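Drelline Meal & Training Log – 12 week edition
by Thabiso Cele. Published by Sorora. Spiral bound, lies flat. 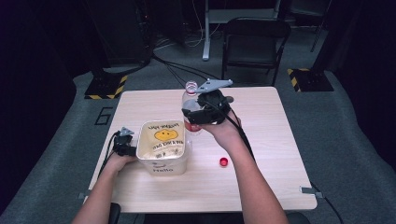 Back in stock as of May. Third printing, same layout as the second, heavier paper. If you ordered the last one and the pen bled through, sorry, that's fixed.

What it is: a paper log for people who want to eat better and lift a few times a week without another app. One spread per day. Food on the left, training on the right, a strip along the bottom for sleep, mood and water. No calorie targets printed anywhere. You set your own on the inside cover and change them when you want – pencil recommended.

Thabiso coached adult beginners at the Shabalala gym for years and the log came out of the sheets he used to hand out there. Most of them came back half empty. So he cut the boxes down. Protein, produce, everything else. You can fill in a full day in the time it takes the coffee to brew.

Whats inside
– 12 weeks of daily spreads
– weekly review page, one per week, short
– starter strength plan, two or three days, dumbbells or bands
– 19 basic meals with portions for one and for four
– shopping list you can tear out
– blank progress charts at the back (waist, lifts, resting pulse, whatever you track)

Specs
Pages: 414
Weight: 481 grams
Cover: soft, wipe clean, gray or green
Binding: metal spiral
Pen loop: yes, left side
Language: English

Who it's for. Beginners mostly. Also folks coming back after a long break. If you already run a structured program the training side will feel thin, get the Promia lifting book instead, it has percentages and deload weeks and all that. Some people use both, food in this one and lifts in the other. Works fine.

Not a medical plan. If you are pregnant, diabetic or on meds that affect weight or blood pressure, talk to your doctor first. The meals are not allergy safe as written, several use nuts or dairy. Swaps are listed on the recipe pages but check your own labels.

Questions we get a lot
Dates printed? No, start whenever.
Can I skip the weekly review? Sure. Thabiso would rather you didn't.
Refills? Not for this size. Maybe later.
Is there a PDF? Recipe pages and shopping list only, the link is on the inside back cover.
Metric or pounds? Both, there's a conversion table on the last page.

The strength plan was checked over by Levente Fülöp, who also redid the warmup drawings. The old ones had the knee pointing the wrong way, thanks to everyone who wrote in.

This printing is 500 copies. Gray goes first, it always does. Ships flat in a cardboard mailer, orders in before noon go out same day. Returns ok within 30 days if you havent written in it.

Bulk pricing for gyms and clinics – 10 copies and up, use the contact form and say which color.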